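**Avel sim kit from Vutport – worth the license for a small shop?**

---

**tern_halyard** – 18 March 2024

Hello all. English is my third language, so please excuse me if I choose a wrong word somewhere.

I work in a small company that makes feeding fixtures for packaging lines. We want to test pick positions in simulation before we cut any aluminum. My boss has allowed me 400 euros for the first year, and the Avel kit from Vutport fits in that if I take only the base license with one gripper model. The other candidate is Virnemura, which costs more but includes the conveyor library.

I have now used the Avel trial for nine evenings. My impressions until now:

- Install was without problems on Linux. On the Windows laptop I had to remove an old graphics driver first.
- The manual is good for the arm and very thin for the gripper. The chapter on wrist cameras is one page long.
- Joint limits can be edited in a plain text file. I like this very much.
- Saving a project with many camera views is slow. One of mine has 1677 saved views and it needs almost a minute to open.

What I cannot judge is the rendering. I use the wrist view to check if the fingers will hide the part from the camera, so for me it matters that the finger shapes and the shading are believable. I made this one with the default finger set and the stone surface from the material list, no parts loaded yet.
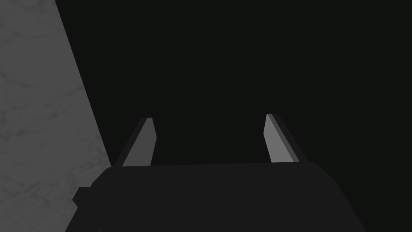
*Wrist view in the Avel trial, fingers open, default materials.*

Is this good enough for occlusion checks? And does anybody have experience with their support after the trial is over?

---

**quillwort57**

I have had the base license since last April. For occlusion checks I would say yes, with one condition: measure your real fingers and change the model. The default set has that slanted tip, and our real ones are square. I lost two days before I noticed that the simulated camera was seeing past a corner that exists on the real finger.

Shading I would not worry about. You can see clearly where the inner faces are and where the housing starts. For your purpose you need the outline more than the beauty.

Support answered me three times out of four. The fourth ticket is still open, I think they forgot it.

---

**mossbank_ctrl**

I'll disagree a little. The outline is fine, but look at how dark everything to the right of the surface is. There's nothing back there at all, so dark fingers edges against a dark background are hard to separate. If you plan to run any kind of vision code on these views, you will get nice results on the light inner faces and garbage on the outer sides.

We tried Avel for a customer project and went to Virnemura for exactly this reason. It comes with a few room backgrounds, ugly ones, but they give the edges something to stand against.

Also the marble. Who has a marble table in a factory? I know it is only the default list, but the veins are low contrast and our edge detector still picked up pieces of them. Put in a plain color before you test anything.

---

**tern_halyard**

Thank you both. @mossbank_ctrl, I do not run vision code on the views. I look at them with my own eyes and compare with a drawing. But the point on the background is good and I will add a light gray wall tonight.

@quillwort57, how did you change the finger model? Did you import a mesh or did you edit the parameters?

---

**quillwort57**

Mesh import. The parameter window gives you length, width and taper, but the tip angle is fixed. Export your finger as STL in millimeters, origin at the mounting face. If it appears enormous in the scene, the unit box in the import window is still on meters. The collision shape must be imported separately, and the manual does not say this anywhere. I learned it when my fingers passed through a bottle like ghosts.

---

**Ratchet_and_Rye**

Coming from the reseller side – we sell Ó Dubhghaill mounting plates and a few of our customers use Avel with them, so take my opinion with some salt.

The base license is honest value if you need one gripper and one arm. The trap is the second gripper model. It costs extra, and so does every additional one, and the price list puts this on the last page. One customer began with the base package and ended above the Virnemura price before summer. If you can do everything by importing your own meshes, as quillwort57 says, you avoid the trap.

Another thing to check is the small block on the left side of the gripper housing in your view. I can't tell from the render if it is meant as a connector or a bracket. On a real gripper you would want to know, for cable clearance. Ask Vutport which part it represents, and if they can't say, measure your own hardware and model it yourself.

---

**mossbank_ctrl**

Fair warning on the prices. I still think "honest value" is generous for a product with a one page chapter on cameras. If I pay for a simulator I expect documentation, and not a forum where other customers explain the import window to me.

---

**quillwort57**

For that money I do not expect much documentation. Virnemura's manual is longer, but half of it was for the previous version when I tried it. I prefer a short manual that is correct.

---

**mossbank_ctrl**

It isn't correct if it leaves out the collision shape.

---

**quillwort57**

Okay, this one I give you.

---

**tern_halyard**

Small update after the weekend.

The light wall helps a lot. The outer edges of the fingers are now easy to follow up to the tip. I also replaced the stone with a plain matte surface.

Mesh import worked on the second try (yes, it was the meters). I imported the collision shape separately, and the fingers now stop at the part as they should. With our real finger shape the part is hidden in 39 of the saved views. With the default fingers I would have accepted most of these positions, so I am glad that I asked before ordering the fixtures.

I wrote to Vutport about the block on the housing. They replied the next day that it stands for the cable outlet and that its size is "approximate". For me this is not enough, so I will measure ours and make my own.

I will recommend the base license to my boss, without any extra gripper models. The slow opening of big projects is still annoying. Has somebody found a way to split a project without losing the view names?

---

**Ratchet_and_Rye**

Save as, delete half of the views in each copy, and keep the arm file shared between the two. The names survive. Don't use the built-in split command, it renumbers everything.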